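Re: [flosell-watch] Incident log, Lauritsen Street lot

Paavo Tikkanen wrote:
> The log has the Vendura lot break-in under the 200 block.
> Dispatch audio has 682 Lauritsen. Which one do we keep?

Keep 682. The 200 block entry came from the caller's cell location, and the officer corrected it on arrival. I have changed the row and left the old value in the notes column.
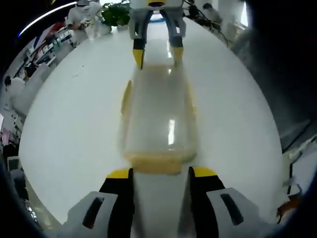
Paper copies of the August reports are still unsorted. Please file them by case number, one case per bin. A clear plastic container with a yellowish rim is the type I mean. Reports with no case number go to me.

The Flolier garage theft is a separate case. Do not merge it until police list the two together.

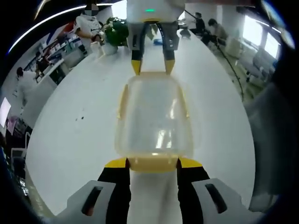
Open items
1. Time of the first call. The log has 2:00 a.m., the audio is earlier.
2. Vehicle count from Vendura.

Thắng Ung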